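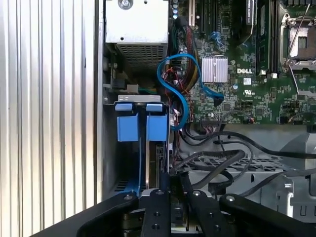 Okay, the Dordale lantern parade is back in September and I have already lost my mind over it. A thread.

Last year I went as a heron. Papier-mâché beak, bedsheet wings, my grandmother's gray gloves. The beak fell into the punch before we even lined up.

This year our block is doing moths. All of us! Halima Sani drew the pattern on grocery bags and we traced it at her kitchen table until we ran out of markers.

We have 78 people signed up and 141 wings cut. Yes, I know that's an odd number. Gilberto Grajales says he wants to be a moth with a hard past, so that's one problem solved.

The parade itself goes from the Hurnik bakery down to the river, and it's the same tune the whole way — the brass band only knows the one they like. You will be humming it at Thanksgiving.

My favorite part is still the bit by the bridge where they turn off the streetlights. Little kids go totally quiet. Then some uncle yells and everybody starts dancing again.

If you've never made a lantern, tissue paper and white glue, thin coats. Jihad Zein did hers in one thick coat and it sagged like an old sock (sorry Jihad, it did).

We still need wire, and old tights for the antennae — any color. Drop them on my porch, the green one with the broken step.

Also does anybody have a cape I can borrow? Long, brown, okay if it smells like a basement.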